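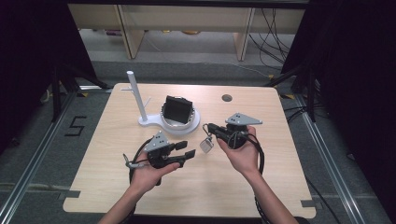 Hands at the table.

CALL FOR HELPERS AND PRAYER PARTNERS - JUNDWOOD CHAPEL
Posted 4 August 2020

Quick one as the rota has to go to print. We need people for the autumn prayer and reading groups, and one paid part-time post (see further down). Please read to the end before ringing Gladys, she has had a lot of calls.

What it is

A course of evening meetings by phone and online, going through the Psalms slowly. One psalm a night, read aloud twice, a bit of quiet, then prayer in twos and threes. No sermon. We tried it in June with the Olmedo Road lot and people asked for more, so more it is. Some joined who hadn't been near a church since they were small. Lovely to have them.

Who we are looking for

Group hosts. We have five and could do with as many again. You open the call, welcome people, read the psalm or ask someone else to, keep an eye on the clock. No need to be a Bible scholar. You do need to be able to let a silence go on a bit. Harpreet Fraser will sit in with you for the first two evenings if you'd like company.

Readers. Any accent, any age over 16. Under that is fine too but we need a parent on the call and the form signed. Other languages very welcome, we had Psalm 23 in Korean from Han-gyeol Ryu and in Tagalog from Jayson Saludo and several people asked for it again.

Prayer partners. Ten minutes on the phone, once a week, with the same person till Advent. We match you up. Tell us if you'd rather be matched with a man or a woman. What is said on the phone stays on the phone, unless somebody is at risk, in which case you come to Lachlan Moncrieff straight away. He'll go through that with everyone before we start.

Letter writers. For those without internet, mostly at Lero House and a few out at Huka Lane. We send you the psalm sheet in large print, you add a short note in your own hand and post it on. Stamps provided. Legible handwriting please!!

The paid post

Groups Co-ordinator, 16 hours a week, fixed term to the end of the course, with a chance of going on after if the money is there. Can't promise that. Mostly from home. You would:

- keep the list of members and hosts up to date (127 names on it at present, some of them twice)
- match prayer partners and sort it out kindly when a match isnt working
- get the psalm sheets laid out, printed and posted
- ring round anyone who has gone quiet
- report to Lachlan and the elders once a month, one side of A4 is plenty

We want someone with a living Christian faith who is easy on the phone and tidy with a spreadsheet. Experience of pastoral work good, not essential. Driving licence handy for Huka Lane but Jayson can do the run if not. There is a budget of £1,000 for printing and post and you would look after it.

References: two, one from a church leader. DBS check for the paid post, and for hosts and prayer partners too. We do the paperwork and pay for it.

How to apply

Hosts, readers, partners, letter writers: leave your name and number with Gladys Llanos at the chapel office, mornings only, or put a note through the door. Say which evenings you can manage and wich you can't.

Paid post: a letter, two pages at most, telling us a bit about your walk with God and why this job. Plus a CV. Address it to Lachlan Moncrieff, care of the office. Interviews by phone or video, your choice. Han-gyeol and Harpreet will be on the panel with him.

If you have already put your name down on the old sheet in the porch, please do it again, the sheet got rained on.

Can't help this time but would like to join a group? Same number, ask Gladys for a joining slip. Please pray for us as we get this ready, especially for those who are on their own.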